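Skurstead (festival cut vs streaming cut) - runtime and missing scene

tramstop_90
Posted September 4, 2024
Has anyone compared the two versions of Skurstead? The festival print ran 10 minutes longer than the one now streaming. As far as I can tell the whole difference is the ferry interview and a shorter second flashback. Without the interview, the sister's testimony has no source.

gorse
It has a source. She repeats it to the detective in the kitchen, same wording. The interview was redundant and the pacing is better without it.

tramstop_90
The kitchen dialogue comes after the arrest. In the festival cut we know she is lying before it happens. That changes how the middle third reads.

lowgain
Agree with tramstop. Also, the grading is different. The flashbacks were neutral in the cinema and are now pushed towards amber. Could be the streaming master, could be a deliberate colour choice by Vītola in post.

gorse
Amber was in the trailer, so I'd assume deliberate.

lowgain
Trailers are often graded separately. Not evidence either way.

halfreel
I have the Flodico disc. It has 13 chapters and the ferry interview is chapter 7, so the disc is the long cut despite what the sleeve says. Grading is neutral. Audio is 2 channel only, with dialogue slightly low in the police station scenes. 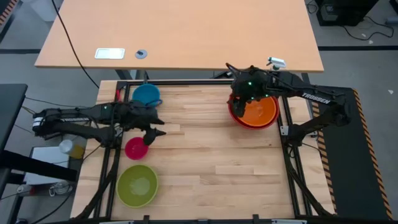
Subtitles on the disc are also a new translation. The line rendered as "I wasn't there" on streaming is "I wasn't there yet", and I'd call that a material difference given the timeline.

gorse
Fair enough on the subtitle. I still prefer the short cut. The ambiguity is the point of the film.

tramstop_90
Is the disc region locked? The Pimstead shop lists it without a code.

halfreel
Plays on my region B machine. Haven't tested others.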